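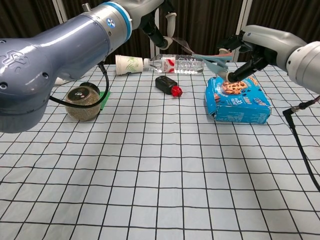 Keeping a Tablecloth Alive: Notes from a House That Eats Messily

We get through cloths in this house the way other people get through paper napkins. What follows was learned at the cost of two good linens and one marriage-present damask that now lives under the car when I change the oil.

Before it goes on the table

Wash a new cotton cloth twice before you let anyone admire it. The first wash takes out the stiffener the shop put in to make it look expensive. The second takes out whatever shrink is left, and if it was cut to fit your table exactly, you will now own a cloth for a slightly smaller table. Buy eight inches over on every side and let the laundry have its share.

Checks and grids are harder to lay than plain white. Any line running the length of the cloth will announce to your guests that you put it on crooked. Start by lining one printed line up with the long edge of the table, pin that side down with something heavy (I use the dictionary), then smooth across with the flat of your forearm. Don't tug at the corners. Tugging at the corners is how you get a curve, and a curve in a grid looks like the table has had a few.

A cloth that slides wants a felt under it. An old flannel sheet does the same job for nothing, and it takes the clatter out of plates.

Red wine

Everybody has a cure for red wine. My mother-in-law swears by salt, my neighbor in Wumside swears by white wine, and I mostly just swear. Blot first, with a dry towel, from the outside in. Then cold water and more blotting. Salt is all right as a sponge while you finish dinner, but it should be off the cloth by the time the plates are. White wine works about as well as water and costs more.

If the stain has dried, soak it overnight in cold water with a spoonful of oxygen bleach – colored cloths too, provided you try a hem first. I didn't try a hem first. See under: the car.

Candle wax

Leave it. I mean this. Have your coffee, see your guests out, and go to bed. In the morning the wax will be hard and you can lift most of it with the back of a butter knife. What's left goes between two sheets of brown paper under a warm iron, moving the paper along as it soaks through. Red candles leave a pink ghost, which gets dabbed with rubbing alcohol. Let that dry and air out fully before the iron comes anywhere near it again.

Gravy and anything else with fat in it

Dish soap, straight from the bottle, rubbed in with a thumb. Give it ten minutes, then wash as hot as the label allows. Check the spot in daylight before you put the cloth in the dryer. The dryer sets grease for good, and mine has ended the career of more cloths than the gravy did.

Ironing

Iron cotton damp. Sprinkling from a bottle is fine; so is taking it off the line early, if you have the kind of life where you notice when laundry is nearly dry. Fold the cloth in half lengthwise, wrong side out, and do both faces, then turn it and finish the right side. Keep a chair on the far side of the board to catch what you've done, or the floor gets it.

For storage I roll mine on a mailing tube. Folded cloths crease in the same place every year and eventually wear through there. Sorin Bălan, who wrote to me after the last page of tips, hangs his over a trouser hanger with a length of pipe insulation on the bar. I've tried this since and it's better than the tube, so that's annoying.

Curtains, while you're at it

Dark curtains in a dining room save you washing them and cost you dusting them. The soft brush on the vacuum, top to bottom, one fold at a time. Brown hides gravy. It doesn't hide cat. A barely damp rubber glove, dragged downward, gets the hair off in rolls you could knit with.

Next time: what to do with a sticky drawer, other than kick it. I have been kicking mine since July and can report no progress.

This site uses cookies to remember your preferences. OK | Find out more

Contact | Copyright Fladwood Household Pages, April 2007 | Back to top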